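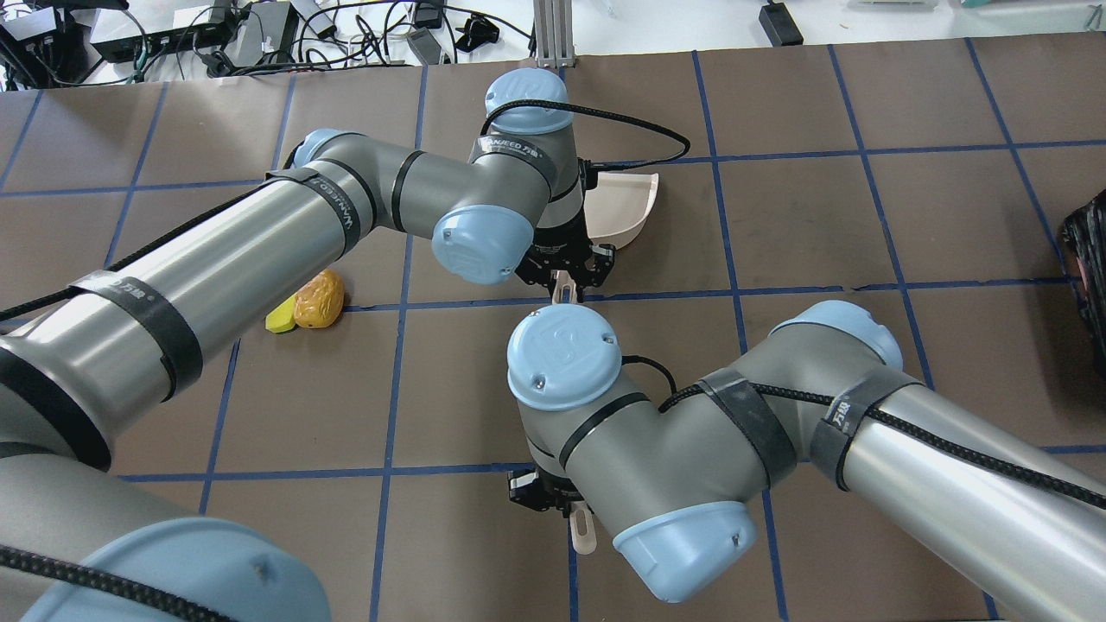

*Figure 5. Taped work surface with play food and beige scoop-shaped piece.*

## 5. Marking the Table and Setting Out the Play Food

The Skurkstead table set is used on a brown surface divided into squares by dark blue tape. Mark the grid before any toys are placed. Tape laid around objects will not line up.

### 5.1 Applying the tape

1. Clear the surface and wipe it with a damp cloth. Let it dry for 40 minutes.
2. Lay the first line parallel to the long edge of the table. Press from the center outward.
3. Lay the remaining lines in the same direction, then the cross lines.
4. Trim each end 2 cm short of the table edge.
5. Rub down every crossing with a plastic card. The upper strip lifts first.

**Note:** Squares do not have to be identical. Small differences have no effect on the activities in Section 7.

**Caution:** Do not cut tape on the table. Score marks show through and cannot be removed.

### 5.2 Setting out the pieces

1. Put the toy potato on the left side of the table, with the small yellow-green toy beside it.
2. Place the scoop-shaped piece toward the back. It may rest at a tilt.
3. Set storage containers to the side — not on the taped squares.
4. Keep power adapters and cables off the brown surface. Loose cable catches the tape ends.

**Note:** Start positions are a guide. Record any change on the Floridgate layout sheet before starting an activity.

### 5.3 Care

- Wipe the plastic pieces after each use. Do not soak them.
- Replace a tape line when either end has lifted. Pull it back slowly at a low angle.
- Remove adhesive residue with mild soap and water. Do not use solvent.
- Store spare tape flat — rolls stored on edge become oval and feed unevenly.

Layout checked by Zdislava Kratochvíl, 30/06/2023. For replacement pieces, see Section 7.2.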